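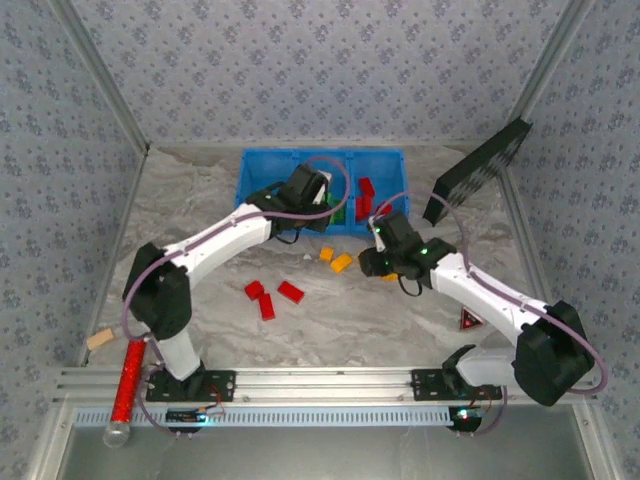
É preciso estudar a gramática antes de começar a falar uma língua nova?

Depende do prazo que a pessoa tem, mas a meu ver a fala deve vir primeiro, mesmo com erros, e a gramática pode entrar quando já existe alguma frase para corrigir.

Início | Opinião | Colunas | Cartas | Arquivo

Falar mal para falar depois
Satish Arumugam

Cheguei ao Brasil com um livro de português de 153 páginas, da editora Varghese, lido duas vezes no meu país e sublinhado com duas cores. Sabia conjugar o verbo "haver" em tempos que meus colegas brasileiros não usam nem por escrito. No primeiro almoço na Fundico, onde vim trabalhar, a moça do balcão me perguntou: "Vai querer o quê, meu bem?" Fiquei parado. Conhecia todas as palavras da pergunta e mesmo assim respondi "obrigado", que foi entendido como recusa, e comi só arroz.

Isso faz 12 anos. Conto a história porque ainda escuto, nos cursos para estrangeiros, a mesma recomendação que me deram: primeiro a base, depois a conversa. A base seria a tabela dos verbos, as preposições, o lugar do pronome. O aluno fica esperando o dia em que a base estará pronta, e esse dia é sempre adiado, pois o português tem base para muitos anos. Conheci um engenheiro que estudou o subjuntivo durante um semestre inteiro e pedia a conta no restaurante fazendo o gesto de escrever no ar.

Não quero ser injusto com a gramática. Gosto dela, tenho até carinho por ela. O infinitivo pessoal me parece uma das coisas mais elegantes que uma língua pode oferecer, e quando o descobri passei uma semana a usá-lo em toda parte, para sermos, para irmos, para comermos. O que critico é a ordem em que nos servem as coisas.
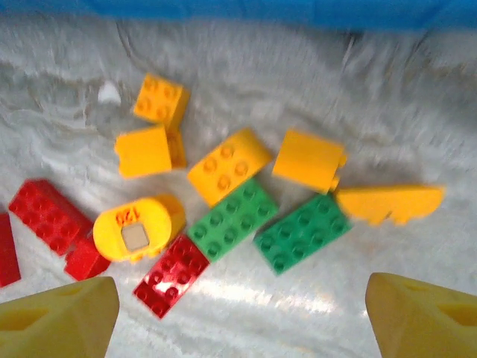
Quem aprende uma língua já adulto tem vergonha da desordem. Quer guardar cada palavra no seu grupo, os alimentos com os alimentos, os parentes com os parentes, e só então usá-las. O vocabulário de verdade chega de outra maneira, numa tarde só, misturado: "boleto", "sovaco", "todavia", "pia". Parece mais com essas peças grandes de montar que estão espalhadas sobre o branco amarrotado, cada uma caída como caiu. Para fazer alguma coisa com elas, basta pegar duas e ver se combinam. Com as palavras eu demorei muito a ter essa coragem, e a primeira combinação que me saiu sem pensar foi "pia entupida", dita ao telefone, às oito da manhã, a um encanador que me entendeu perfeitamente.

Depois vieram os aplicativos. Durante algum tempo usei o Trolora, que me mostrava todos os dias quantas palavras eu já dominava. Parei em 3.344. É um número bonito e fiquei orgulhoso dele, cheguei a mostrá-lo à minha mulher. Mas entre essas palavras estavam "esquilo" e "trenó", que no Recife não me serviram ainda, e não estava "visse", que ouço no fim de quase toda frase dos meus vizinhos. O aplicativo considerava que eu sabia a palavra quando eu a reconhecia na tela. Reconhecer é uma parte pequena do trabalho. Quem já tentou explicar uma dor nas costas ao médico numa língua estrangeira sabe do que falo, porque a palavra reconhecida cem vezes desaparece exatamente ali, com o médico olhando.

Meus amigos professores me respondem que o erro, quando se repete, endurece. Dizem que o aluno que fala cedo demais fica para sempre com "eu sabo" e "a problema". É o argumento mais sério contra mim e não tenho uma resposta completa. Eu mesmo ainda troco o gênero de "viagem" quando estou cansado, e às vezes de "leite", o que faz rir os meus filhos. Posso dizer apenas que os erros que endureceram em mim são poucos e são também os que menos incomodaram alguém. Já o silêncio do começo custou caro. Perdi convites, perdi piadas, passei por pessoa fria numa repartição onde todos se abraçavam.
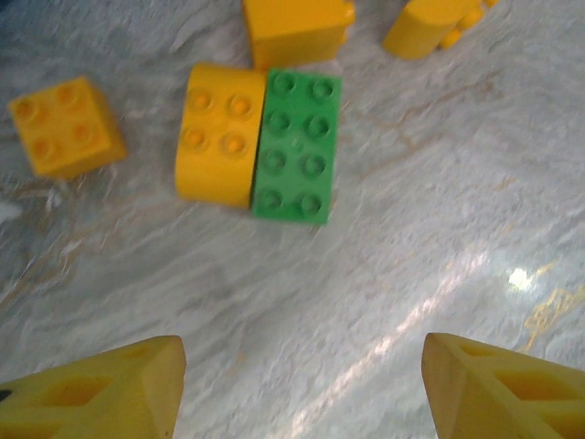
E há uma diferença entre erro corrigido no caderno e erro corrigido por gente. O do caderno volta em vermelho, uma semana depois, quando já não me lembro do que queria dizer. O da padaria volta na hora. No Café Mundau, perto de casa, pedi durante meses "um pão na chapa com pouco manteiga", até que o rapaz da chapa, sem levantar a cabeça, repetiu: "pouca". Só essa palavra. Nunca mais errei ali, e acho que em nenhum outro lugar, porque ouço a voz dele cada vez que a manteiga aparece numa frase.

Se me deixassem organizar um curso para recém-chegados, o primeiro mês não teria tabela nenhuma. Teria telefone. Ligar para a farmácia, perguntar o horário, marcar o corte de cabelo, reclamar da internet. O telefone é cruel, tira as mãos e o sorriso de quem fala, e por isso ensina depressa. A tabela dos verbos eu entregaria no segundo mês, e acredito que seria lida com fome, porque cada linha dela responderia a uma vergonha recente.

Para os que têm prova marcada, candidatos a bolsa ou a diploma, reconheço que o conselho é outro e que o livro da Varghese continua útil. O meu está emprestado desde janeiro a um colega novo da Fundico. Pedi a ele que não sublinhasse nada e que fosse almoçar comigo no balcão.

Este site utiliza cookies para melhorar a sua experiência de navegação. Ao continuar, você concorda com a nossa política de privacidade. Aceitar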